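Cahier d'atelier – tri des fruits, table blanche
8 septembre 2022

Bon, on reprend le rangement depuis le début. Grigoris voulait garder les bacs en carton de chez Bakalis, moi je n'en pouvais plus (ils gondolent !), alors va pour les corbeilles tressées. Pak-hei les a trouvées chez Trollik, référence 362, et franchement elles ont de l'allure.
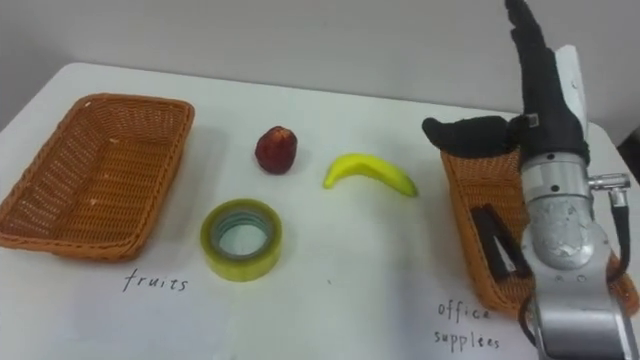
La question du jour, c'est l'étiquetage. J'avais préparé de belles étiquettes imprimées et puis je les ai laissées à Gorncombe, bravo moi. Du coup c'est « fruits » à la main, en minuscules, devant la corbeille de gauche, et ça se lit très bien. Le rouleau de scotch, lui, n'est pas un fruit, donc corbeille de droite.

À discuter avec Grigoris : la place de la banane. Je la préfère à droite de la pomme, ça oblige à traverser la table pour la ranger.
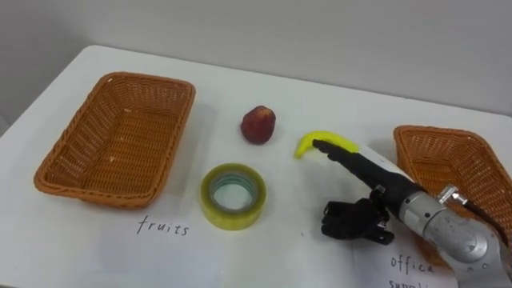
Le bureau

Toujours le blanc, celui avec la découpe arrondie. Je l'aime bien poussé contre le mur – on gagne un vrai passage, et le parquet à chevrons reste dégagé pour circuler.
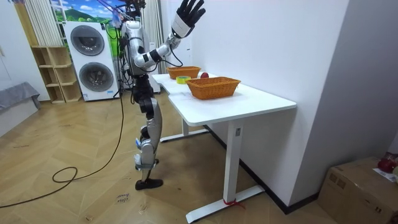 Le bureau et ses deux corbeilles orange, ruban rouge au pied avant.

Pak-hei propose une nappe Jilar pour couper les reflets. Bof, à essayer quand même, il en reste une au placard 12.
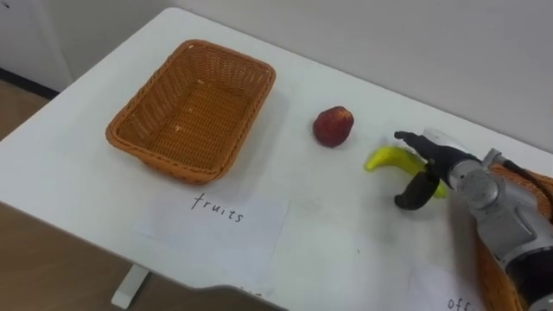 Pour la liste des fruits, je voudrais élargir un peu : des poires, un citron, pourquoi pas du raisin (Grigoris rit déjà). Avec seulement une banane bien jaune et un petit fruit rouge, les couleurs sont trop faciles à distinguer ! Un citron à côté de la banane, ce serait déjà plus intéressant. Je passe la commande demain et je récupère mes étiquettes au passage.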